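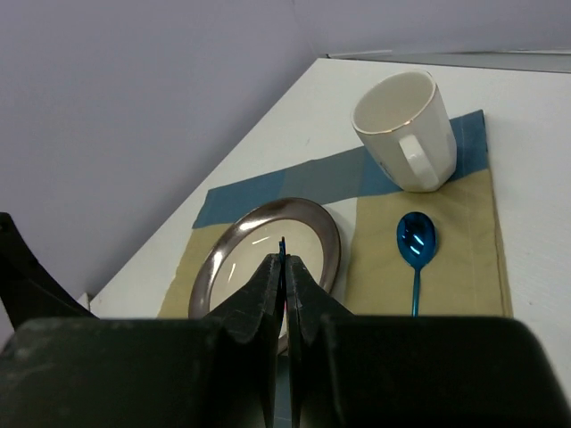

One of last year's guests wrote to say that the smoke alarm on the landing had chirped right through her first night, and could we please put batteries at the top of the list this time. So we have!

Sorkmont Cottage - opening checks before the May lettings
Walked round 22 Apr 2019

1. Smoke alarms, landing and kitchen: PASS
Comment: new batteries in both, and the spares are now in the dresser drawer with the torch.

2. Carbon monoxide alarm by the stove: PASS
Comment: sounded well on the test button, rather louder than any of us remembered.

3. Stairs and handrail: ATTENTION
Comment: the lower bracket has worked loose again. Two longer screws should do it, but please don't let anyone in until it's done.

4. Kitchen and table things: PASS
Comment: anything chipped goes straight in the bin, however fond of it we may be. 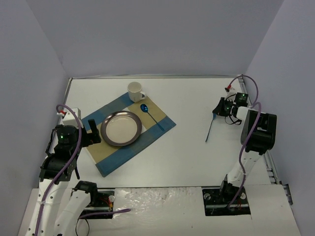 Plate and mug with the striped placemat.

5. Kettle, toaster and heater leads: ATTENTION
Comment: kettle and toaster are fine. The Ludon heater has a nick in its flex, so it has come home with me and the bedroom will have to manage with the radiator and an extra blanket for now.

6. Hot water: PASS
Comment: the cylinder was reading over 70 when we arrived, so I've turned it down a little and will look again at the next visit.

7. Cloths and soft furnishings: PASS
Comment: keep everything of this sort well away from the stove, please, and check the labels on any new cushions before they go out. 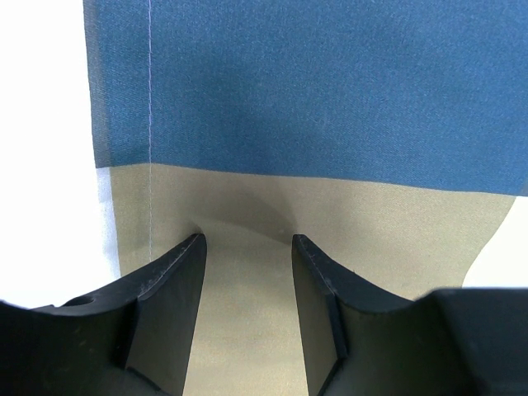 Blue and tan cloth, showing the seam.

8. Back door and outside light: PASS
Comment: the key turns nicely after a drop of oil - the light still takes its time.

Still to do: handrail, heater flex, second look at the cylinder.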